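Print this page | E-mail this page

Sorting the bathroom shelf, bottles and bins

Quick one, between loads of wash. September clear-out time at our place.

Get everything off the shelf first. Everything. Onto a table you can walk around, not the bed, you'll want to sleep later.

Plastic bins beat baskets for this. Baskets catch drips and stay sticky. Bins rinse out. Get ones with a handle slot if you can, much easier to pull off a high shelf with one hand.

Line the bins up along the back of the table so the front stays free for sorting. One bin for keep, one for half used, one for toss. Wipe each botle before it goes in, neck and bottom, warm water and a drop of dish soap. Stuck label goo: cooking oil, ten minutes, rub.

Caps tight!! Ezequiel Quintero wrote in after losing a whole 300 ml of conditioner down the back of his dresser. Stand them up, never flat.

Same kind together, all pushed to one end of the bin. Leaves a gap for the next one you buy. Labels out if there's a label.

Two of the same thing open? Finish one. Dont pour them together unless it's the exact same stuff.

Butcher block top: put a towel down under wet bottles. Rings come out with fine sandpaper, along the grain, then oil. But who wants to.
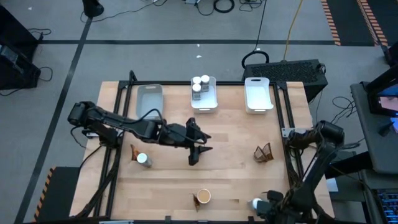

Bins along the back, white-capped bottles bunched up at the left of the middle one.

Bin too deep, small stuff gets lost. Cut down a milk carton and stand it in the corner for tubes and razors. Crescencio Magaña uses a loaf pan, also fine.

Date on the bottom in marker when you open something. Sunscreen especially.

Empties: rinse, cap back on, recycling. Pump tops go in the trash here in Dromard, check your own town.

More next time on towels.

Print this page | E-mail this page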